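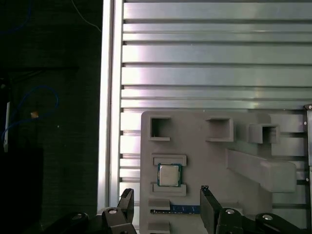
Liesl Schnyder keeps her rulebook in a ring binder because she likes being able to pull pages out. "Pulling one out is the best part of my month," she says, and she means it. The binder covers how the robot cells at Murkitz are set up, run, paused and handed over, and it started as a single sheet taped to a cabinet door.

Murkitz does handling trials for companies that take apart and rebuild computer hardware. Processors, memory modules and the small stuff that people are used to picking up with fingertips get picked up there by grippers, over and over, from fixtures the team designs and prints in house. Schnyder runs the floor. I had asked for half an hour on how you write good rules for that kind of work. We talked until the lights in the hallway went off.

Her first rule is about the fixture, and she gets to it before I've finished my question. A part has to have one place to sit and one way to sit there.

"If I can put a memory module into a slot two ways, then sooner or later it goes in both ways," she says. "You can write 'check orientation' on the sheet in big red letters. Or you can reprint the slot on Tuesday and throw the sheet away. I love throwing the sheet away!"

The same thinking goes for processors. The house standard says a processor is held by its edges, and that the flat metal top stays clear so a gripper or a person can get at it. Nothing touches the contacts. If a holder design makes somebody reach under the part to free it, the design goes back, even if the trial is waiting on it.

I wondered whether people push back on that, with a customer on the phone. Doğukan Taşdemir, who draws most of the fixtures, had come in for coffee by then and answered for her.

"I pushed back," he said. "For a year, probably. I thought a rail was a rail. Then I spent an afternoon on the floor doing the resets by hand, and I went and redrew four of them."

That afternoon is a rule now too. Anyone who designs a fixture works a shift of resets on it before it's signed off. Schnyder took the idea from Zodwa Adams, her old supervisor at Dantas, who made the people who wrote procedures read them aloud while somebody else followed along. "You hear it right away," Schnyder says. "You get to step five and the other person is standing there holding a part and has no hand left for the button."

The part of the binder I liked most is the section on revision marks. Every printed fixture carries a number, and the number goes into the log with each run. It sounds dull and she knows it. But the log at Murkitz holds 3076 runs, and 58 of those, from early on, can't be matched to a fixture version at all. She has kept them in a folder of their own.

"We can't use them for anything. Maybe they're great! Maybe that was our best week ever. We changed a jaw, we changed a slot, and all anyone wrote down was 'new board.' New compared to what?"

So a changed board gets a new number, even for a shaved corner. A changed fingertip gets a new number as well. Taşdemir grumbles that he is running out of label tape -- then admits he is the one who asked for fingertips to be added to the list.

Grippers have a page to themselves. Before each session somebody looks over the fingertips for chips and wear, moves the jaws through their full travel with nothing in them, and checks the screws at the joints. The page asks for a hand on the driver and a feel for any play, and it says in capital letters that a screw found loose is written down before it is tightened. Serpil Altıntaş added the capitals.

Altıntaş handles the safety side, and she has the job of being strict in a room full of people who would rather be running something. She came over from Stokari, where the machines were a lot bigger and everyone was properly afraid of them. Small arms worry her more.

"People are polite around a big machine," she told me. "With a small one they reach in. They see a part sitting a little crooked and the hand just goes. I've done it myself, and I wrote the rule."

The rule is that the arm is stopped, and confirmed stopped, before a hand passes the line of the fixture. A paused program doesn't count. The person reaching in is the one who stops it, so there's no shouting across the room and no guessing about who heard. After a stop, the first move back runs at reduced speed with somebody watching the gripper the whole way.

I asked her how strict is too strict, and she gave that some real thought. Her test is whether the rule survives a busy day. If she walks past at four in the afternoon and people are skipping a step, she asks them about it before she says anything about the rule. Twice now the step has been the problem. One check made the operator walk to the other side of the cell and back, and it took a sketch on the back of a delivery note to move the switch instead.

Cables came up next, with some groaning. The standard says that nothing hangs where the arm can travel, tested by driving the arm slowly to the corners of its reach. Every cable that moves with the arm has to show slack at the far end of that reach. Schnyder would like to add that every cable in the building should be labeled at both ends. "It's in there as a wish," she says. "I have a page for wishes."

Some of this is being shared. Elvia Salinas at Caddale, a repair and refurbishing outfit two towns over, asked for a copy of the binder in February and sent it back covered in pencil. Her people don't design fixtures, they only use them, and half of the wording made no sense to them. "Seat the module" was one. Seat it how far? Until it clicks? Some slots don't click. The line now says to press until both ends are level with the rail, and to run a fingertip along to check.

"That was the most useful mail I've had since I started here," Schnyder says. "I wrote back the same night. I think I scared her a little."

Salinas, when I called her, said she hadn't been scared at all and was already working on a second round. She wants a shorter version for new starters, something a person can get through in 90 minutes with a fixture on the bench in front of them. She also wants the stop rule moved to page one. Altıntaş has agreed to that so quickly that Schnyder suspects the two of them had talked beforehand.

Before I left I asked what somebody should write down first if they have one arm, one fixture and no rules whatsoever. Taşdemir said the revision number. Altıntaş said who stops it and how. Schnyder looked from one to the other and said she would put down what a finished reset looks like, every part in its place, clear enough that a person who has never been in the room could check it.

Then they argued about it, cheerfully, and I missed my bus. The new starter version is due to go to Caddale once the wording on fingertips is settled, and as of this morning Taşdemir was still holding out for "worn" over "damaged."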